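작업 노트, 2019년 7월 28일
주제: 앉아서 하는 호흡 명상, 저녁 시간 순서 다시 짜기

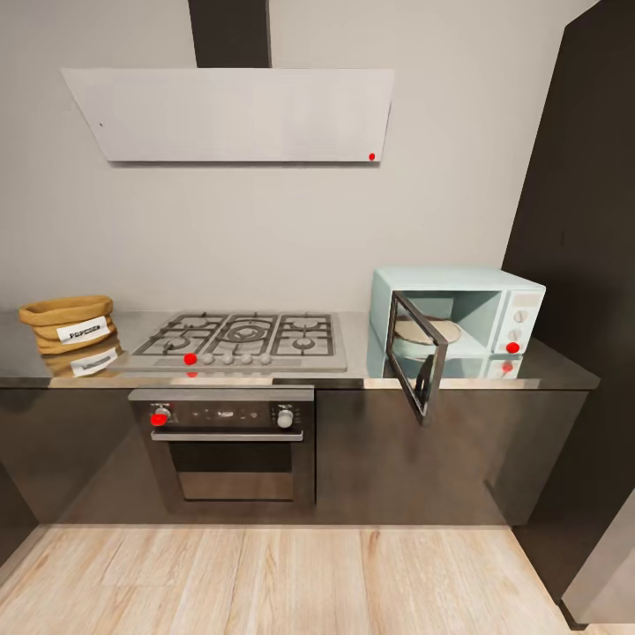
지난번 노트에서 숨을 세는 방법과 세지 않는 방법을 비교한다고 적었습니다. 오늘은 그 결과와, 다음 모임에서 바꾸고 싶은 것을 씁니다. 한국어로 쓰는 것이 아직 느리니까 문장이 이상한 곳은 고쳐 주시기 바랍니다. 특히 '알아차림'과 '주의'를 제가 자주 섞어서 씁니다.

1. 숨 세기

하나부터 일곱까지 세고 다시 하나로 돌아가는 방식으로 했습니다. 열까지 세는 방식은 제가 인도에서 처음 배운 것인데, Keturham 모임의 사람들은 여덟이나 아홉에서 길을 잃는 일이 많았습니다. 일곱으로 줄인 다음에는 길을 잃어도 금방 돌아온다고 말했습니다. 다만 한 분은 숫자가 짧아서 오히려 급한 느낌이 있다고 하셨습니다. 그분에게는 세는 것을 그만두고 내쉬는 숨의 끝만 보라고 부탁드렸습니다. 이것은 다음에 다시 물어봐야 합니다.

저 자신의 경우는 이렇습니다. 앉고 나서 처음 몇 분은 숫자가 도움이 됩니다. 그 뒤에는 숫자가 숨보다 더 크게 들립니다. 머릿속에서 누가 큰 소리로 읽는 것 같습니다. 그때 숫자를 작게 하려고 하면 더 커집니다. 그래서 그냥 두었습니다. 어느 순간에 없어졌는데, 언제 없어졌는지는 모릅니다.

2. 종소리

Dubey 선생님의 옛 방식대로 시작할 때 한 번, 끝날 때 두 번 쳤습니다. 문제는 끝나는 종입니다. 첫 번째 소리가 아직 남아 있는데 두 번째를 치면 몇 사람이 놀랍니다. 제가 너무 빨리 쳤습니다. 첫 소리가 완전히 사라지고 숨을 한 번 쉰 다음에 치는 것이 맞다고 생각합니다. 종을 방석 위에 놓지 말고 손바닥 위에 놓고 쳐 보았더니 소리가 조금 둥글게 들렸습니다. 손바닥 쪽을 계속 쓰겠습니다.

3. 몸을 훑는 순서

지금까지는 머리에서 발로 내려갔습니다. 오늘은 반대로 발바닥에서 시작했습니다. 발바닥, 발목, 무릎, 골반, 배, 가슴, 어깨, 목, 얼굴의 순서입니다. 배에서 오래 머무르는 것이 좋았습니다. 얼굴에서 끝나니까 눈을 뜨는 것이 자연스럽게 이어졌습니다. 하지만 잠을 자기 전에 하는 분에게는 머리에서 내려가는 것이 더 나을지도 모릅니다. Kornlow에서 오시는 분들이 자기 전에 한다고 들었으니까, 그분들에게는 두 가지를 다 알려 드리고 직접 고르시게 하겠습니다.

어깨에서 "힘을 빼세요"라고 말하는 것은 그만두고 싶습니다. 그 말을 들으면 사람들이 어깨를 움직입니다. 저도 움직입니다. "어깨가 어떻게 있는지 보세요"라고 바꾸었는데, 한국어로 이것이 자연스러운 말인지 모르겠습니다. 확인 부탁합니다.

4. 치유라는 말에 대하여

모임이 끝난 뒤에 한 분이 이 명상으로 허리의 통증이 낫는지 물으셨습니다. 저는 모른다고 대답했습니다. 통증이 있는 채로 조용히 앉아 있는 법을 배울 수는 있지만, 의사에게 가는 일을 대신하지 않는다고 말씀드렸습니다. 그분은 조금 실망하신 얼굴이었습니다. 의자에 앉아서 해도 되고, 누워서 해도 된다고 덧붙였습니다.

안내문에 있는 "몸과 마음을 치유하는 에너지"라는 문장은 제가 쓴 것이 아니고 예전 안내문에서 그대로 온 것입니다. 저는 이 문장이 불편합니다. 에너지라는 말을 좋아하는 분들이 있는 것도 압니다. 그분들의 경험을 틀렸다고 할 생각은 없습니다. 안내문에서는 "고요하게 앉아 숨을 살피는 시간"으로 바꾸자고 제안합니다. 반대 의견이 있으면 이 노트 밑에 적어 주십시오.

5. 혼자 하는 연습의 기록

7월 처음부터 아침에 앉은 횟수가 아니라 앉은 뒤의 기분을 한 단어로 적고 있습니다. 많이 나오는 단어는 '무겁다', '보통', '맑다'입니다. '맑다'가 나온 날에 특별히 잘한 것은 없습니다. 전날 저녁을 일찍 먹은 날과 겹치는 것 같기도 한데, 저녁 시간은 적지 않았기 때문에 알 수 없습니다. 내일부터 저녁 먹은 시간도 옆에 적겠습니다.

Brameo 독서 모임에서 빌린 책은 91쪽까지 읽었습니다. 호흡과 자비의 마음을 한 자리에서 같이 하는 방법이 나오는데, 숨을 들이쉴 때 자신을 생각하고 내쉴 때 다른 사람을 생각하라고 합니다. 해 보니까 저에게는 너무 바빴습니다. 숨은 숨대로 먼저 하고, 마지막에 따로 한 사람만 떠올리는 것이 편했습니다. 책의 다음 장에 다른 방법이 있다고 하니 읽고 나서 다시 쓰겠습니다.

6. 다음 모임에서 할 것

시작 종 다음에 말없이 잠시 앉기. 안내 말은 그 뒤에 시작.
숨 세기는 일곱까지, 원하지 않는 분은 세지 않기.
몸 훑기는 발바닥부터.
끝나는 종은 천천히.
나눔 시간에 말하기 싫은 분은 "지나가겠습니다"라고만 하면 됨. 지난번에 제가 설명을 빠뜨려서 한 분이 곤란해하셨습니다.

차는 보리차로 합니다. 녹차를 마시고 잠을 못 잤다는 분이 계셨습니다.

추가: 저녁에 다시 혼자 앉았습니다. 발바닥부터 훑었는데 무릎에서 생각이 다른 데로 가서, 돌아왔을 때는 어디까지 했는지 기억이 나지 않았습니다. 처음부터 다시 하지 않고 배에서 이어서 했습니다. 이렇게 해도 되는지 Dubey 선생님께 편지로 여쭤볼 것.

Satish Uniyal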